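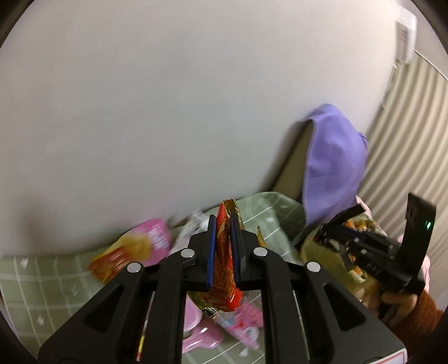
Can one gripper kit be shared by a whole class?
Each kit is made for two students working side by side, so a class usually needs several kits. A small club can begin with one kit and change places after every task.

Zinetness Hand Gripper Pair, School Edition
Item number 471
Made by Zinetness. Sold to schools and clubs by Omstead.

Overview
The School Edition is a pair of hand-held grippers for robotics classes, after-school clubs and student projects. The student holds the handle, closes the two fingers on an object and moves it to the right place. In this way the student learns how a two-finger gripper must come to an object, how wide it should open and when it should let go, before any arm or motor is on the table. Many teachers use the pair in the first weeks of the course and bring the arm later.

The grippers can be used one in each hand by the same student, or one each by two students. We recommend to start with one gripper. Two hands at once is more difficult than it looks, and younger students become tired.

What is in the box
2 hand grippers, black
1 set of spare finger pads
1 screwdriver for the finger screws
1 set of task cards (60 cards)
1 teacher booklet, 66 pages, English

Objects for the tasks are not included. Snack packets, pencils, socks, small toys and a cloth bag from home are good enough. Foil packets are useful for learning, as they bend when they are squeezed and they slide if the pad touches only the edge.

The task cards
The cards are sorted by color from easy to hard. Green cards ask for one object and one place, for example to stand a packet upright or to put it into an open bag. Yellow cards use both grippers, so one must hold the bag while the other fills it. Red cards are for clubs which prepare for a contest, and they have a time limit and a space to write the result.

On the back of every card there is a short question for the notebook. The student writes what went wrong and what he or she would change in the next try. Please do not skip this part. Teachers of the Trorport school league told us that the notebook helped their teams more than extra practice time, and for this reason the league now asks for it on contest day.

For clubs and contests
The School Edition is accepted in the Trorport packing event, junior and senior groups. Teams may change the finger pads but they may not make the fingers longer. Tape on the pads is allowed if it can be removed without tools. Teams must bring their own spare pads, the organizer does not lend them.

If your club meets on Saturday and needs help with a first lesson, Omstead can answer by e-mail on the same day until 3 p.m.

Care and storage
Wipe the pads with a soft cloth which is a little wet with water. Do not use alcohol – it makes the pads hard after some months. Check the screws before each term and tighten them only until the fingers move without play. Store the grippers with the fingers open. The Schnyder storage case fits one pair with the cards, but it must be ordered separately.

Students with long hair should tie it back, and wide sleeves should be folded, especially when two students work close together.

Age and level
From 10 years with a teacher, from 13 years alone. No programming is needed for the green and yellow cards.

Ordering
Schools can order with a purchase order or by card. Orders for the spring term should reach us before March. Spare pads and single task cards are available also without the kit, please write the item number in your message.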